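Veteck Automation Services
Maintenance notes from the Pleratura cell, posted as a thread for operators and partner sites. The cell is a two-armed robot at a single table, and its task is to load a capsule into a coffee machine. Each setup is run in simulation before it is released to the floor.

1/ The Pleratura cell has returned to its regular schedule following the November service. This thread records how the cell is now set up and which checks remain the duty of the shift operator.

2/ The table is the reference for every other position in the cell. It must be level and bolted down before any arm is powered. Sites that have moved the table, even by a small distance, are asked to repeat the full setup and not to correct single positions by hand.

3/ The coffee machine is placed toward the back of the table. The front half is kept clear. Tools, cups and paperwork are not to be left there at any time, including during breaks.

4/ Both hands are checked at the start of each shift. The operator opens and closes every finger 10 times at low speed and listens for clicking. A finger that hesitates is reported before the first run. It is not to be oiled. The joints are sealed, and oil on the fingertips will spoil the grip.

5/ Fingertip pads are replaced after 500 capsule loads. The previous limit was higher. The service team found worn pads on the capsule hand well before that limit was reached, and the records from Wullen showed the same wear.

6/ Pads are supplied by Nedelcu in matched sets. Please do not mix pads from different sets on one hand. The difference in thickness is small, but it is enough to tilt a capsule as it enters the holder.

7/ Wrist calibration follows any change of pads. Both arms are sent to the home position and left there for 30 seconds, after which the zero values are read and stored. Values from the earlier calibration should be kept on file until the next service.

8/ Fault 166 was the most common stop in the last service period. It means that the hand has closed further than expected for a capsule. In most cases the pads were worn. In a few cases the capsule tray had been put back the wrong way around.

9/ To clear fault 166, stop the cell, open the hand from the panel, remove the capsule if one is present, and inspect the pads. Restart from the home position. Restarting from the point of the fault is not permitted, as the arm may pass too close to the open lid.

10/ The lid of the coffee machine deserves particular care. The approach path assumes that it is fully open. If the hinge has become loose, the lid may settle lower, and the knuckles of the hand can touch it. Operators should test the hinge weekly with the arms powered off.

11/ The updated setup file has been sent to all sites, including Wullen. Sites should load it in simulation first and watch one complete cycle at reduced speed, with attention to the space between the capsule hand, the lid and the mug.

12/ Completed check sheets should be returned to the Veteck service desk with the cell number written on the first page. Requests for pads may be sent on the same sheet. Sites that hold older sets should use those first. 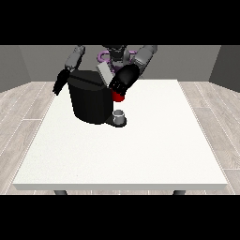
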